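Carbonation loss in part-used bottles

4 min read

1 October 2022 – Ileana Ene

The usual advice on keeping a fizzy drink fizzy is to squeeze the air out of the bottle before putting the cap back on. It is bad advice, and the reason is simple enough to work through at the kitchen table.

Carbon dioxide stays dissolved in a drink in proportion to the pressure of carbon dioxide in the gas above it. Ordinary air contains very little, so gas leaves the liquid until the headspace holds enough to balance it. A larger headspace needs more gas to get there. If you squeeze a soft plastic bottle and cap it, the walls push back out as gas is released, and the headspace returns to its old volume. You have removed some air, but air was never the problem.
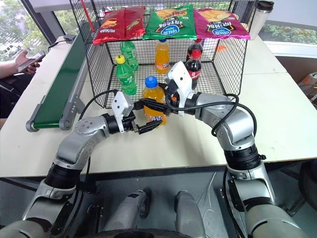
Temperature matters far more. Carbon dioxide is much more soluble in cold water, so a cold bottle reaches balance with less gas in the headspace and loses less when next opened. I keep open bottles at the back of the fridge and open them only after they have been there overnight.

In May I ran a small comparison with lemonade. I poured a third out of each bottle, capped them, and left them for 60 hours. One set went in the fridge and one stayed in the larder. Half of each set had been squeezed. I then weighed each bottle, opened it, let it settle and weighed it again. The chilled bottles lost less on opening, squeezed or not. Squeezing made no difference that my scales could resolve. The scales are an old Zavberg pair and read to a tenth of a gram, so a small effect could be hiding there.

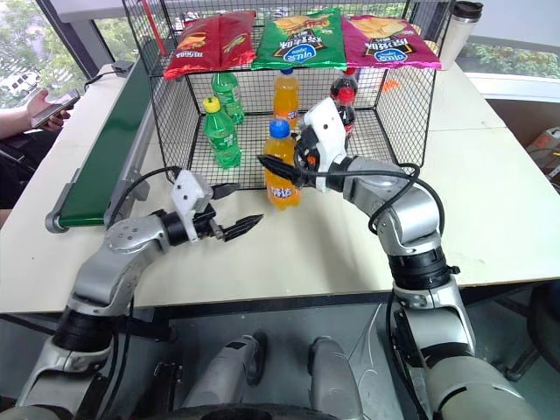

Pump caps are a separate case. The Sullier one I bought pushes ordinary air into the bottle. The total pressure rises and the bottle feels firm, but the share of it due to carbon dioxide is unchanged. The cap may seal better than a worn one – I have not tested that.

Next on the list is bottle size, and whether smaller bottles are worth the extra cost.

3 comments

Bakametti
Did you shake any of them? Mine go flat fastest in the car door.

Ileana Ene
No, all were left still. Shaking speeds up the release but should not change where it ends.

tonic_9
Still squeezing mine. Habit.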